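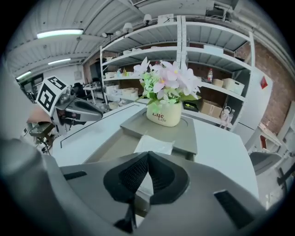 White worktop with a raised grey tray

Careers > Advice support > Paraplanner

Search vacancies
Enter keyword or location

Paraplanner, Keltico Financial Planning (full time, or four days if you'd like)

Hello! I'm Catinca Bucur and I look after the paraplanning desk at Keltico. I'm writing this advert myself instead of handing it to a recruiter, so it's going to ramble a bit, but you'll know who you'd be working with by the end of it.

We're a small advice firm and most of our clients are at or near retirement. They have pensions from three or four old employers, some ISAs, perhaps a buy-to-let they're fed up with, and they want somebody to tell them whether they can stop work and what happens to the money if one of them dies. We look after 602 households and I want to take on one more paraplanner to help me do it properly.

You'd mostly be working with two advisers, Bart Van Acker and Noémi Tóth. Bart does a lot of drawdown and annuity work and his file notes are long (very long). Noémi's are short, and you will be ringing her to ask what she meant. They both pick up the phone, and they both want to be told when you think a recommendation doesn't stack up. I had that conversation with Bart twice last month, over the same pension transfer, and we ended up leaving the client where she was.

What you'd be doing

Writing suitability reports, mainly for pension consolidation, drawdown and investment bonds. We have templates but I'm forever cutting them down – I'd love a report that a retired bus driver could read over a cup of tea and understand, and if you have views on how to get there I want to hear them.

Cashflow modelling. We use a planning tool called Isov, which you won't have come across unless you've worked somewhere that has it. It takes a week or so to get comfortable. You'd build the plan before the client meeting and sometimes sit in to change the numbers as people talk, which I think is the best bit of the job.

Chasing providers. I can't dress this up. There is a lot of holding music, and letters of authority go missing. Dénes Vida on our admin team does the first round of chasing and is brilliant at it, but the technical questions will come to you: protected pension ages, guaranteed annuity rates, odd with-profits terms, all that.

Annual reviews. February through to the end of the tax year is the busy stretch and we don't allow more than one paraplanner off at a time in those weeks. The rest of the year is pretty flexible.

What I'm after

Please have at least 3 years in a UK advice firm, with a good part of it spent writing reports. Level 4 diploma done, or one exam away from done. If you're working towards chartered, lovely, we pay for the exams and the books and you get study days, and if you've no wish to sit another exam as long as you live I won't nag you.

You need to be happy with pensions. Investments I can teach more easily, and Tibor Kovács, who runs our investment process, does a session every month where he goes through what's changed in the portfolios and why. You can ask him anything. He likes the basic questions best.

I don't mind whether your experience is from a big national or a two-person office above a shop. I do mind about spelling clients' names right.

Hours, place, money

Seven hours a day, and you can start any time between 7 and 10. We're in the office two days a week and you choose where you are for the rest. The office is on the second floor of the Szalai building, there's a lift, and parking is a pain, so come by train if you can. Salary depends on how much you've done already and I'll tell you the range on our first call, before you've spent an evening on anything. There's a workplace pension (there'd better be), life cover, and 6 weeks' holiday plus bank holidays.

How to apply

Send me your CV and a few lines about a case you found difficult. Take out anything that would identify the client, please! I don't need a formal covering letter. If I think we might suit each other I'll ring you, and after that there's one interview with me and Noémi, including a short written task based on a made-up couple with too many pensions. You'll have an hour and a quiet room for it, or you can do it at home if that's easier for you.

Let me know if you need anything set up differently for the interview – large print, extra time, a later start, whatever it is.

Applications go to the Keltico office, marked for Catinca. I read them in the evenings, so if you get a reply at half past nine at night, you don't have to answer it until the morning.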